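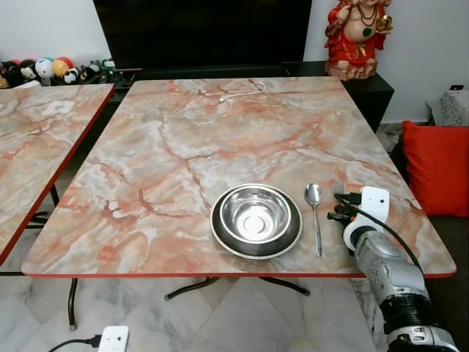
Ticket opened: Sterkard talking kitchen scale reads out the wrong weight, then stops reading out anything. I bought it for my father, who has lost most of his central vision and would like to go on making his own bread without guessing. For testing I kept to things that don't change weight when you look away, meaning a stainless steel bowl, a plate, a spoon and a fork, all the sort you see on the marble-patterned table at the top of this ticket. The scale announces the bowl as 200 grams. It announces the same bowl, one minute later, as "low battery." The batteries are new.

Model: Sterkard talking scale, the one with the big raised buttons
App: Demau, on an Android phone with the screen reader turned on
Firmware: 31, according to the app. The scale itself won't say.
Status: Open

Update 1
Support asked me to turn it off and on again. I had done this. I did it again, in the spirit of cooperation. The startup chime now plays twice and the voice says "Hello. Hello." Weight of the bowl: 200 grams. Weight of the bowl with the spoon in it: 200 grams. Either the spoon weighs nothing or we have a problem.

Update 2
Support asked whether the scale was on a flat, hard surface. It was. I moved it to a different flat, hard surface, then to the floor. On the floor it gave 145 grams for the bowl, in Spanish. Neither of us had set it to Spanish. My father thought this was the best thing it had done so far.

Update 3
Got sent the calibration instructions. They are a PDF, and the PDF is a scan of a leaflet, so the screen reader finds one large picture and announces "graphic." I would like this noted somewhere, given who the product is for. I read it out loud myself. Step four says to press and hold TARE until the light turns green. There's no spoken cue for green. Please note that as well.

Calibrated anyway with the weight in the box. Result:

Bowl alone: 200 grams
Bowl and spoon: 231 grams
Bowl, spoon and fork: "Please wait"
Bowl, spoon and fork after waiting: "Please wait"

Progress, of a kind. The spoon now exists.

Update 4
Left it unplugged overnight with the batteries out, as advised. Put them back in on the morning of 22 October 2020. Language is English again, one hello. Fork still produces "Please wait." Swapped the fork for a second spoon in case it had something against forks. Same thing. So it's the third item, whatever the third item is. Put all three on together from a cold start and it read them fine. It only hangs if you add a third thing without pressing TARE.

Baking bread is mostly adding a third thing.

Update 5
Reply from support, pasted in full because I enjoyed it: "This behavior is expected when the Demau app is connected. The app reserves the speech channel after two readings." I asked what it reserves it for. They said notifications. I have had no notifications.

Disconnected the app. Scale now reads every item out loud, as many as I care to add. Went up to a bag of flour and it didn't blink. Top reading was 3,000 grams, said clearly, slightly too loud. The volume can only be changed in the app.

Update 6
Tried the workaround from the Prerbridge forum (thread title: "Mathew mode or how to shut it up"). Mathew is what the menu calls the quieter of the two voices. You connect the app, pick Mathew, set the volume, then turn off Bluetooth on the phone before the second reading. If you're slow you start over. I was slow twice. The setting holds after a power cycle, and it also holds after a battery change, which I checked.

My father has tried it by himself, buttons only, no phone in the room. He got flour, water and salt into one bowl and heard a weight for each. He would prefer the louder voice after all, so I've put that back.

Still outstanding:
- App takes over speech after two readings
- Calibration PDF can't be read by a screen reader
- No sound when calibration finishes
- False "low battery" message, not seen again since calibration, cause unknown
- Spanish

Update 7
Support says a firmware fix for the speech channel is planned for November and asked if they can close this as resolved. No. Please leave it open and set it to "workaround." If the drop-down has no such option, "waiting on vendor" will do.

Status: Waiting on customer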